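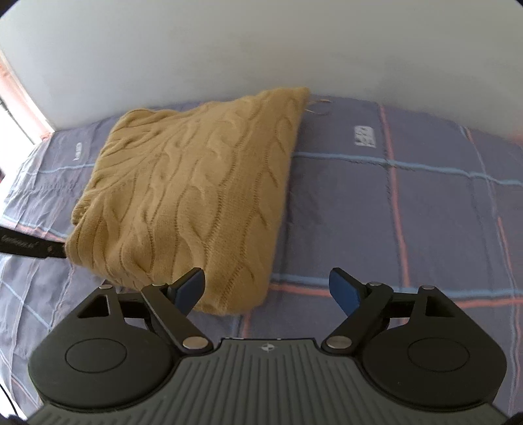
Lestden, 2024-06-20

Folding Knitwear on the Bed: picture set and notes
Maintained by Sandro Martinelli

Summary

A set of 998 still pictures of knitted clothes being folded and put down on made beds, with a plain text note for each garment. The knitwear is mostly jumpers and cardigans, with a smaller number of scarves. The set was put together for people who write or check instructions for laundry and storage, and for anyone who needs pictures of thick, soft clothing in an ordinary bedroom and not on a shop table.

This file covers what is in the set, how the folders are laid out, how the words in the notes are used, and the known problems. Please read the section on colour before using the bedding for anything.

What is in the set

pictures/ holds the stills, grouped by garment.
notes/ holds one text file per garment, with the same number as the picture folder.
lists/garments.csv gives garment type, main colour, knit pattern and bedding for each number.
lists/changes.txt says what was changed and when.

There are 266 garments. Some have only one or two pictures, others have a dozen. The rooms are listed under the names Vasmont and Moffat, which are the two houses used. The house name is a column in garments.csv and does not appear in the folder names.

Words used in the notes

Folded: the garment has been brought to a roughly rectangular shape. It does not need to be neat or square to the bed.
Part folded: at least one sleeve or side is still lying out.
Tucked: knit has been turned in over itself so that there is a roll or pocket.
Cable: any raised, twisted or braided pattern, whatever its width.
Rib: straight raised lines only. Cuffs and hems are not entered as rib unless the whole garment is.
Fuzzy: fibres stand out from the surface enough to blur the outline.

A garment can be both folded and tucked. Thick cable knits often are, as they do not lie flat after the last fold and one part tends to bunch under another. Where a tuck is in view it is entered, even if the rest of the fold is tidy.
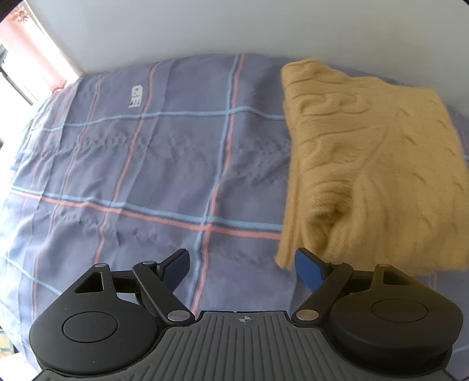 Mustard-yellow cable-knit jumper, folded, on a checked duvet cover. Entered as cable, fuzzy, tucked.

Bedding

The bed was made before each garment was put down, but the cover was not ironed or pulled tight. Wrinkles are left as they are. Checked and striped covers are entered as "plaid" in the list, plain ones as "plain", and everything else as "other". Labels on covers have not been removed from the pictures and the writing on them has not been copied into the notes.

Colour

Colours in garments.csv were chosen by eye from a short list of names. They are good enough for sorting and should not be used for matching. The yellow knits have been split into "mustard" and "pale". Blue bedding is harder: the same cover can look greyish in one picture and nearer lavender in the next. We enter it as "blue" in all cases. Pink and red stripes are both entered as "red/pink".

Known problems

Garment 50 was entered twice, once as a cardigan and once as a jumper. The cardigan entry is the right one and the other will go in the October version.
Loose yarn ends are mentioned in some notes and missed in others.
Yarn content is blank for most garments. It was only filled in where the care label could be read at home.
Scarves have no agreed word for "folded in half lengthways".

Use

Free to use and change, for paid work as well, as long as this file goes with the pictures. Corrections to the notes are welcome and should give the garment number and the line to be changed. The short list of colour names came from the Lurovent wardrobe list and is kept with its spellings, including "grey-ish".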